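8 June 2023

Pitch day is over and I'm writing this on the couch with my shoes still on, because if I take them off I'll fall asleep and then I'll lose half of it. So, in order, or close to it.

Got up at five. Didn't need to. The slot wasn't until 10:40 but my brain had decided five was the time, so I lay there running the opening line over and over until it stopped sounding like English. "Small dental labs lose a day a week to paperwork." Say that forty times in the dark and see how you feel about the word paperwork.

I'd better put down what we're asking for, since I keep telling people different versions. The state's founder program gives out seed grants in two sizes. The small one is meant to get you from an idea to something a customer can poke at. The big one wants matching money from somewhere else, and a plan for hiring people in the state within a year. We applied for the small one with Lident in October, got turned down with a one-line email, and then got invited back this spring under the new rules. Kamrul thinks the new rules are kinder. I think they just moved the hard questions from the form to the interview!

The rules changed when the budget went through, and the governor's office made a big deal of it (there was a ribbon, I have no idea what they were cutting). They want 200 companies through the program this year. I heard at the sign-in desk that they had 3,000 applications, and I wish I hadn't heard it, because I did the division in the elevator and walked into the room with it stuck in my head.

Kamrul Barua drove. He drives the way he codes, very fast and then a long stop to think. We got there an hour early and sat in the parking garage going through the numbers slide. We've been fighting about that slide for two weeks. He wants the cost per lab up front, I want the hours saved up front. We ended up with both, in a font so small that I had to squint at it myself, and I made the thing.

The waiting area was the second-floor hallway of the old county building, with a row of chairs and a coffee machine that took cards only. Every other team looked about nineteen. There was a pair from a company called Pinto who do something with restaurant deposits, and they were so cheerful I wanted to move seats. Then I got talking to them and they were lovely and I felt bad. They'd been up all night too. They'd also been told to "speak to regional impact," same as us, and also had no clue what it meant. We agreed it meant say the names of some towns.

Then 10:40 came, and then 11:15, and then we went in.

Five people on the panel. Two of them asked questions, two took notes, and one looked at the window the whole time and then at the very end asked the best question of the lot. I did the first three minutes and I think I did them okay. I didn't say paperwork funny. Kamrul did the demo, and the demo worked, which after last Friday I'd have paid good money for. The fake order went in, the fake lab got it, the fake dentist got the little green check. One of the note-takers smiled at the green check. I'm holding on to that.

The questions went like this, as far as I can remember. How many labs have signed? Four. How many are paying? One (and a half, said Kamrul, and I could have kicked him, but they laughed). What happens if a big supplier copies you? I gave the answer about small labs not being worth their time, and it came out much better than it ever has in the kitchen. Why not borrow the money? I said a bank had looked at us and we didn't have anything a bank could take away. Then the window guy asked what we'd do on the Monday after they said no. And I had nothing prepared! I just said we'd call the same labs we were going to call anyway. He wrote something down. First time all day he'd picked up his pen.

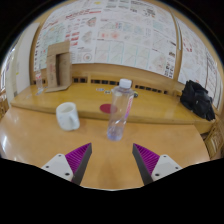
Gunhild Thorlacius told us over lunch that we had asked for too little, and that a panel like that reads a small number as a small plan. She said the teams she's watched get through had all gone in with a bigger ask and a list of what they'd cut if they only got part of it. I asked her why on earth she hadn't mentioned this in April. She said she had, twice, and that I'd written it down. I looked when I got home. I had written it down. It's in the green notebook, underlined, next to a drawing of a fish.

Anyway, I don't think I agree with her all the way. If you ask for the bigger amount you have to show the matching money, and our matching money is Kamrul's savings and my old car. But she's right that there was room inside the small grant to ask for the top of it and we didn't. We asked for what we'd spend. It felt like the decent thing when we filled it in, and today it felt a bit like going to a buffet and taking one roll.

She had a good story about Kosoleck, who were in the program two years back. They got the grant, and then the first payment didn't show up for months, and they'd already signed for the office. They ended up running the company out of a church basement and paying the deposit off in chunks. So her other advice was don't sign anything, don't hire anyone, don't so much as buy a chair until the money is sitting in the account. I promised. Kamrul went a little quiet, so I'm going to ask him tomorrow about the desk he was looking at.

After lunch there was a talk from somebody at the state about "what comes next," and I took two pages of notes and most of it was dates they couldn't confirm. What I did get: everyone hears by email, yes or no. The yeses get a second meeting about reporting, and the reporting is every three months, with receipts. There's a mentor pool and you don't get to choose. And if you move the company out of state within three years you pay it all back. A guy in front of me asked whether that counted if only the founder moved, and the whole room turned around to look at him.

I ran into the Detier people on the stairs on the way out. They make the scheduling thing for vets. They'd been in right before us, which explains the 35 minutes. Their panel chat had turned into an argument between two of the judges over whether software for vets counts as farm tech, since farm tech gets extra points. They just stood there and let it happen. I asked who won and they said they still didn't know. I've been wondering all evening if we could get teeth to count as farm tech.

Drove home with the windows down because the AC's gone again. Kamrul wanted to go over every single answer and I wanted to listen to the radio and we compromised by doing both badly. He thinks we've got a decent shot. I go back and forth every ten minutes. At the gas station I was sure we had it. By the bridge I was writing the no email in my head, in their voice, with the one line.

Things to do tomorrow, before I forget, because I will:

Send the thank-you note to the program office, short, no begging.
Fix the numbers slide so a human can read it.
Call the lab in the half-paying situation and find out which half.
Ask Kamrul about the desk.
Pay the parking thing.
Call Mom back, she's left two messages and I think she believes we already got the money.

The phone's at four percent and the charger's in Kamrul's car. Shoes off now. Bed.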